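Hendby Museum Learning Service
Information sheet for pupils aged 8 to 11

# Six Sides: Why Hexagons Turn Up Everywhere

A hexagon is a flat shape with six straight sides and six corners. When all the sides are the same length and all the corners are the same size, it is called a regular hexagon. In this sheet, the word "hexagon" means a regular one unless we tell you otherwise.

## Shapes that fit together

Imagine that you have been asked to cover a floor with tiles. All the tiles must be the same shape and size, and there must be no gaps between them. If you choose round tiles, you will soon have a problem. Circles touch each other at single points, and small curved spaces are left over.

Pentagons, with five sides, do not work either. Three of them placed around a point leave a thin gap, and there is no room for a fourth. Only three regular shapes can cover a floor by themselves: the triangle with equal sides, the square and the hexagon. A pattern that covers a surface without gaps or overlaps is called a **tessellation**.

## The honeybee's comb

Honeybees store honey and raise their young in small spaces called cells. The walls of the cells are made of wax, which comes out of the bees' bodies in tiny flakes. Making wax takes a great deal of energy, and the bees get that energy by eating honey. A colony that uses less wax can keep more honey for the winter.

If you compare a triangle, a square and a hexagon that all hold the same amount of space, the hexagon has the shortest edge. Neighbouring cells also share their walls, so each wall does the work of two. Scientists still discuss exactly how the bees produce such regular cells, and whether warm wax helps to pull the walls straight.

Visitors to the Natural Patterns Gallery can look closely at a piece of comb in Case 2. It was given to the museum by Rasha Boutros, who kept bees near Lokov for many years.

## Columns of stone

Some rocks have hexagons in them too. When a thick layer of lava cools, it shrinks a little, and cracks open on its surface. The cracks spread downwards as the rock below cools, and tall columns are left standing side by side. Many have six sides, although columns with five or seven sides are common as well. The Giant's Causeway in Northern Ireland is a well-known place to see them.

Mud can crack in a similar way when a pond dries up in August. The pieces are usually much less tidy than the stone columns.

## Ice and snow

Water is made of particles far too small to see. When water freezes in a cloud, these particles join together in rings of six. A snow crystal often begins as a tiny hexagonal plate, and arms may then grow from its six corners. This is why a drawing of a snowflake should have six arms - many greetings cards get this wrong and show eight.

## Hexagons made by people

People use the shape for many purposes. Nuts and bolts often have six-sided heads so that a spanner can grip them from several directions. Footballs of the traditional kind are sewn from hexagons and pentagons together, as hexagons alone would lie flat and could never close up into a ball. Patchwork quilts, paving stones and board games use hexagons as well. So do some kinds of metal mesh, where the pattern of openings leaves thin strips of metal joined to one another on every side.
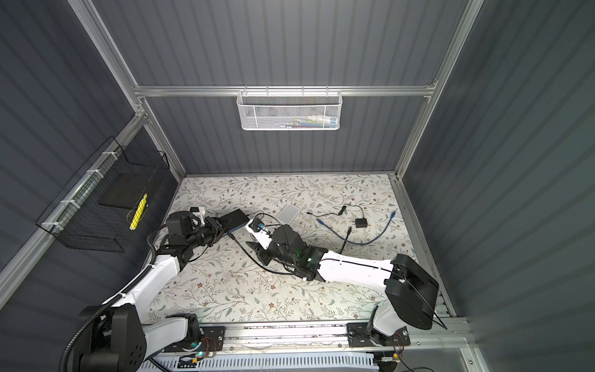
*A hexagonal pattern in everyday use: the white metal mesh basket hanging from the rail at the top.*

## Try it yourself

You will need 3 sheets of coloured paper, a pencil, a ruler, scissors and a piece of stiff card.

1. Ask an adult to help you draw a hexagon on the card and cut it out.
2. Draw round the card on your coloured paper as many times as you can.
3. Cut out the paper hexagons and fit them together on a table.
4. Look at one point where the corners meet. How many hexagons touch it?

## Words to remember

**Cell** - a small space with walls around it.
**Regular** - having equal sides and equal corners.
**Tessellation** - a pattern of shapes with no gaps or overlaps.

Text by Paweena Mahawong. Checked for the Learning Service by Haris Omerović, March 1, 2025. Teachers may copy this sheet for use in class.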